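Thread about the arm cell on our small bench, because three people asked me the same thing this month and I prefer to write it once. It is maintenance, so please expect cables and screws.

1/ The cell is simple. One table with a grid of holes, one arm, one gripper, one sensor on a bracket, and the controller under the table. We named the cell Stidix when we built it and the name stayed on all the labels.

2/ The problem: in the last weeks the arm would stop in the middle of a move with a communication fault on the gripper. Not every time. It could run all morning and then stop twice before lunch. I don't like this type of fault.

3/ Rodrigo Caldeira looked at the log first. All the stops had one thing in common: the wrist was turned far to one side, close to the end of its range. When the wrist stayed near the middle, no stops.

4/ So it smelled like a cable. I disconnected the gripper cable and measured every wire with the multimeter while Rodrigo bent it slowly by hand. Two of the wires opened when the bend was near the connector. The outside jacket looked perfect.

5/ Please remember this if you have the same setup. You can't see a broken wire inside a good jacket. You have to bend it and measure at the same time, and for this you need a second person or a lot of patience.

6/ We had one spare cable in the drawer. The label says Himex, and the handwriting is from Po-yen Pan, who put it there in December and wrote "DO NOT USE FOR TESTS". Po-yen, thank you. I used it for the real thing.

7/ Before I put the new one I wanted to understand why the old one died. The answer is a little embarrassing for me. I had tied it too tight at the wrist, with the tie exactly where the cable wants to turn. All the movement went to 2 centimeters of cable.

8/ The new routing: first tie on the forearm, second tie on the gripper body, and between them a loose loop that can open and close. I moved the wrist by hand from one end to the other and watched the loop. It should never pull straight, and it should never touch the table.

9/ My first loop was too long and caught on a clamp handle when the arm went low. My second was too short. The third is fine. I cut the ties each time, so now there are many small pieces of plastic on my side of the room.

10/ Then the table. Phyllis Birkett asked why we use hand clamps and don't bolt the table down to something. The short answer is that we move the parts on the top often, and with clamps I can change the layout in a few minutes.

11/ The long answer is that clamps become loose and you must check them. I do it with power off, every morning: push the fixture with the hand, and if I feel anything, tighten again. I also draw a pencil line next to each fixed part. When the part and the line don't agree, something walked.

12/ This time the rail had walked. Very little, less than a millimeter, but enough that the pick position was not the one we taught. I cleaned the bottom of the rail and the table under it, put it back on the line and clamped it.

13/ Sensor bracket next. It has a joint with a knob, and the knob is the weak point of the full cell. If somebody leans on the bracket, the view changes and the calibration is wrong, and the software will not complain. It will only miss the part with great confidence.

14/ So the rule is: after any work near the bracket, run the calibration check again, also if you are sure you touched nothing. I was sure. The check said 2 millimeters of error in one direction. I ran the full calibration.
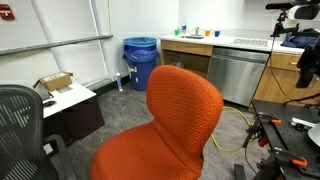
15/ After calibration, I ran the slow program at low speed with my hand on the stop button. I always do the first cycles this way. The arm does the same path as in production but you have time to look at the cable in each pose, and this is what I wanted to see.

16/ Then normal speed. I wrote the wrist move as a separate small test, from one end of the range to the other, and let it repeat 46 times. No fault. With the old cable it would usually stop before I finished my coffee.

17/ Vitória Carvalho asked if we should change the cable by calendar, for example every year. I think it is better to do the bend test by calendar and change it when the test says so. But I am open to other opinions — she has worked with more arms than me.

18/ The list I keep now on the side of the controller, if it's useful for you:

- push test on all fixtures
- look at the pencil lines
- look at the cable loop in both end positions
- calibration check after any touch of the bracket
- write the date, also when everything is fine

19/ The last item is the one we forget. Our sheet had a long empty space before the entry of May 16, 2024, and for this reason I can't tell you when the faults really began. Rodrigo believes it was earlier than I say. He is probably right.

20/ Still open: the connector on the gripper side has a screw that doesn't hold well. I put a very small amount of thread locker and I will look again. If it moves, I will order a new connector from Uysal, where we bought the first one.

21/ Also open: a better strain relief at the wrist. Gonçalo Teixeira offered to print one, with a soft curve in place of a sharp edge. I sent him the measurements and forgot to include the diameter of the cable, so he is waiting for me.

22/ If you have a printed part for this that survived a long time, please send me a picture or the file. I am interested mostly in how you fix it to the gripper body without new holes. And if you use hook and loop straps and not ties, tell me how they hold at high speed.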